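Grids and Coordinates: How to Say Exactly Where Something Is
Math for Ages 9 to 12
Written by Naomi Waweru. Checked by Chi-keung Man.

What is a grid?

A grid is a set of lines that cross each other. One group of lines runs up and down. The other group runs from side to side. In most grids used in math, the lines cross at right angles and are evenly spaced.

The spaces between the lines are called cells. If the lines are evenly spaced in both directions, each cell is a square. The points where two lines cross are called intersections. 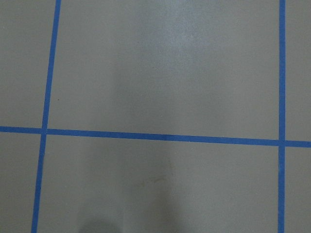

A grid has two common uses. It can name a cell, or it can name a point. These are different jobs, and they use different labels.

Naming a cell

To name a cell, give each column a letter and each row a number. The cell in column C and row 4 is called C4. Street maps often work this way. The index at the back of the map of Junstead lists the library as F7. A reader finds column F, finds row 7, and looks in the cell where they meet.

A cell name does not give an exact position. It says that the library is somewhere inside that square. If each cell on the map stands for a square of land 1000 feet on a side, the reader may still have some walking to do. Smaller cells give a better answer, but the map then needs more labels.

Naming a point

To name a point, number the lines instead of the spaces. Start at the lower left corner, which is called the origin. Its position is (0, 0).

The line along the bottom is the x-axis. The line up the left side is the y-axis. Every point gets two numbers, called coordinates. The first number tells how far to move to the right. The second number tells how far to move up.

The point (7, 12) is 7 units to the right of the origin and 12 units above it. The point (12, 7) is a different point. The order of the numbers matters, so a set of coordinates is also called an ordered pair.
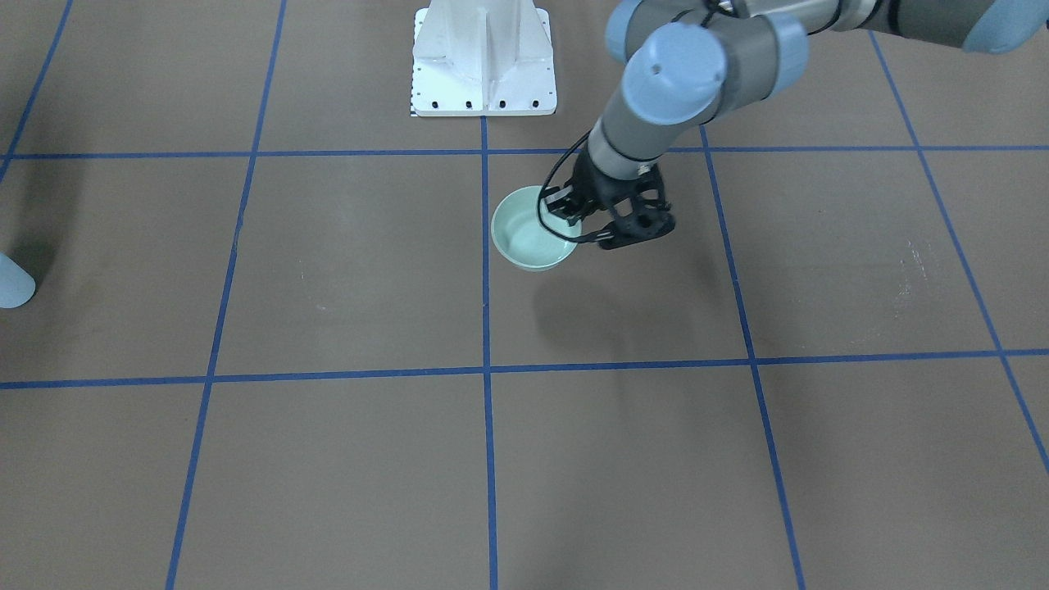 What happens if a point falls between two lines?
Use a fraction or a decimal. A point halfway between line 3 and line 4 on the x-axis has an x-coordinate of 3.5.

Measuring with a grid

A grid can also be used to find area. Count the cells that a shape covers. For a rectangle, multiply the number of columns by the number of rows. A rectangle 16 cells wide and 11 cells high covers 176 cells.

For a shape with curved sides, such as a pond, the count is an estimate. Use this method:

1. Count every cell that lies completely inside the shape.
2. Count every cell that lies partly inside it.
3. Divide the second number by 2.
4. Add the result to the first number.

The estimate improves when the cells are smaller.

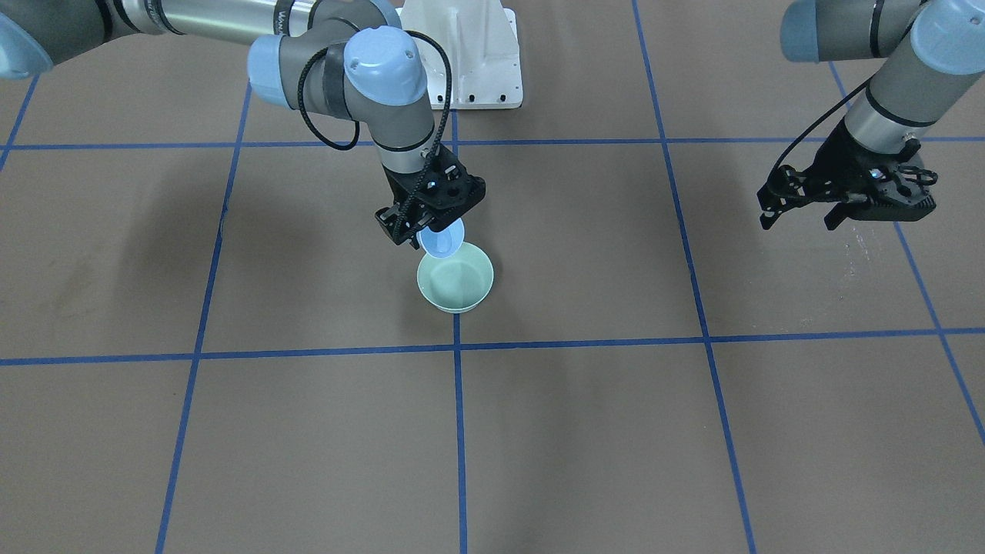

Try it on paper

You need a sheet of graph paper, a ruler and a pencil.

Draw an x-axis and a y-axis. Number both from 0 to 12. Mark the points (2, 1), (10, 1), (10, 7) and (2, 7). Join them in order, then join the last point to the first. The shape is a rectangle 8 units wide and 6 units high. Its area is 48 square units.

Now swap the two numbers in each pair and plot the new points on the same sheet. The new rectangle is 6 units wide and 8 units high. Its area has not changed.

Words to know

Axis: a numbered line used for measuring position. The plural is axes.
Cell: one space in a grid.
Intersection: a point where two lines cross.
Ordered pair: two numbers written in a fixed order.
Origin: the point (0, 0).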